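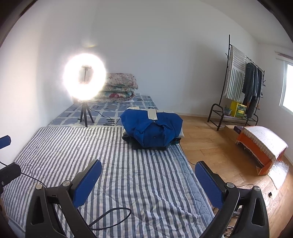 Striped quilted fabric in navy blue and white.

Care labels on quilted bedding: what changes with the new wash program

Members who send quilted covers, mattress pads and comforters through the Osmont laundry room will find a revised program on the large machines from this month. The old bulky setting has been removed. It ran a long agitation phase at a fixed water level, and the wear reports collected since August pointed to that phase as the main source of broken stitching.

A quilted textile is three layers held together by thread: a face fabric, a batting and a backing. The layers shrink at different rates. Cotton faces shrink most in the first few washes, polyester batting hardly at all, and the difference is taken up by the stitching. Where the stitch lines are far apart, the batting has room to shift and will collect in the corners of each cell. Close quilting holds better but puts more needle holes in the face fabric, and an old cover with close quilting will usually fail along the seam line first.

The new program, listed on the panel as Quilt 3, works as follows. The drum fills to a high level before it moves. Agitation is short and runs in one direction at a time, with a soak between passes. There are two rinses. The final spin is slower than on the cotton setting, so the load comes out heavier and needs more time in the dryer. Plan for an extra 20 minutes on low heat, and stop the dryer once to turn the item over. High heat shortens the life of polyester batting and sets any creases along the stitch lines.

Load size matters more than detergent. A single double-bed cover is a full load for the Werkia machines even if the drum looks half empty, as the batting takes up water and expands. Two covers in one drum will rub against each other and neither will rinse properly. Residue left in the batting shows up later as stiff patches, mostly near the edges.

On dyes: dark and white areas in the same cloth are a common cause of complaints. Most modern navy dyes are fast at 30 degrees C, but reactive dyes that were poorly rinsed at the mill will go on releasing color for several washes. Test before the first wash. Wet a white cloth, press it against the dark area for a minute and check for transfer. If there is any, wash cold and alone, take the item out as soon as the spin ends and do not leave it folded while damp — most staining of the light areas happens after the cycle, where wet layers touch.

Repairs should be done before washing. A popped stitch line of any length will open further in the drum. Use a polyester thread close in weight to the original, start an inch before the gap and finish an inch past it. Avoid fusible tape on the backing. It stiffens the area and the break moves to the edge of the tape.

The Yusuf dryers on the lower level are not suitable for anything larger than a single cover and have been relabeled. The full test sheet, with shrinkage figures by fabric type, is filed in the laundry binder as sheet 101. Corrections to it go to Rakiya Nwosu, who is also keeping the list of items damaged under the old setting. Please give fiber content, approximate age and number of washes if known. Entries with no fiber content cannot be used.

December 2022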